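Notes from the Mat – July

Well, we made it through the first half of summer, and my knees would like a word with whoever decided that crawling is good for grown-ups. (It was me. I decided that. I read one article and bought knee pads.)

I want to talk about floors this month, which I know sounds like the dullest topic I could pick, but stay with me! A bunch of you wrote back after the last newsletter asking what you should put down at home for stretching and floor work, and my answers kept getting longer, so I'm putting it all in one place.

I started out on bare hardwood in the apartment on Preltolent Street with a folded beach towel under my hips. It worked fine for lying down and terribly for everything else. The towel slid and my tailbone complained, and the downstairs neighbor complained louder. Then I bought a regular rolled yoga mat, and I still love a rolled mat for standing poses, but once you start moving around on your hands and knees you run out of mat in no time. I'd do one roll to the side and be on the floor again.

So I'm a puzzle mat person now. The foam squares that lock together, the kind you see in playrooms and garages. I put down enough to cover the spare room and I haven't looked back. They're soft enough for kneeling, they stay put if you lock them properly, and you can take up one tile and wash it in the tub when something spills. I spill tea on mine pretty much every Thursday, that being my evening class night, when I'm always rushing.

Some things I've learned, in no order at all:

Buy more than you think. I ordered for the open part of the room and then wanted to move the bookcase, and by then the store had a slightly different shade. My floor has a patch in it now. I tell people it's a design choice.

Let the tiles lie flat overnight before you lock them. Mine came shrink-wrapped and curled up at the corners like old toast, and I fought with them for a whole evening. By the next morning they had settled down and went together in minutes.

Thickness matters more for knees than for backs. If you mostly lie down, thin is fine. If you do a lot of kneeling, go thicker, but know that very soft foam makes balancing on one foot a real adventure. I fell into the curtains in June. The curtains are okay.

Mix brands with care! I have tiles from Stemico and tiles from Rololitz, and the teeth are cut just differently enough that they'll go together if you stomp on them and then pop up by dinnertime. Same brand, same batch if you can.

And colors, people. You don't have to get gray. A plain blue is restful to look at when your face is six inches from it, and you can edge it with something darker if you like a border.

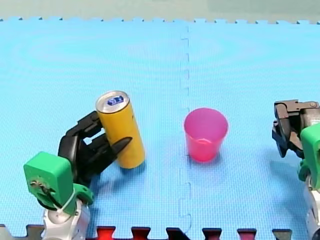
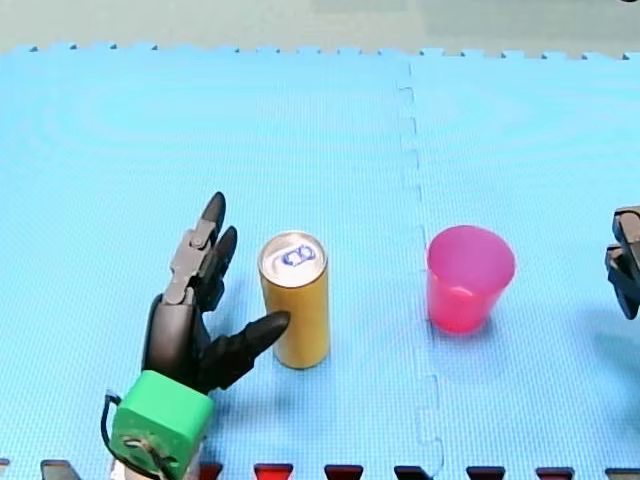 Blue foam with the toothed edge left on in both.

Cleaning is the other thing everyone asks about. I sweep first, then go over it with a cloth wrung out in warm water and a tiny squirt of dish soap. Skip the fancy sprays – I tried one that smelled like a pine forest and it left the whole floor slick as a fish. Do the seams with an old toothbrush now and then. You will find crumbs. You'll wonder how, in a room where you never eat, and then you'll remember the crackers.

On cost, I paid $126 for the spare room and I've never regretted it. The big rolled floor I had my eye on was $230 and I'd have needed help just getting it up the stairs, so I feel pretty smug about that one.

Now for the news part. The Nina routine (the slow one with the long side stretches) is back by popular demand, and I've trimmed it to 30 minutes so you can fit it in before work. You'll want a pillow and something to hold on to for the last bit. There are 3 versions of the hip section this time, so if the middle one makes your knees grumpy, go easier and don't feel bad about it. I do the easy one myself most mornings.

Evening class is staying at the same time through the end of the summer. Please bring socks with grip if you have them, and a sweater too, the air conditioning in there has a mind of its own. And if you've got leftover tiles in an odd color sitting in your garage, write me back, I might want them for the hallway.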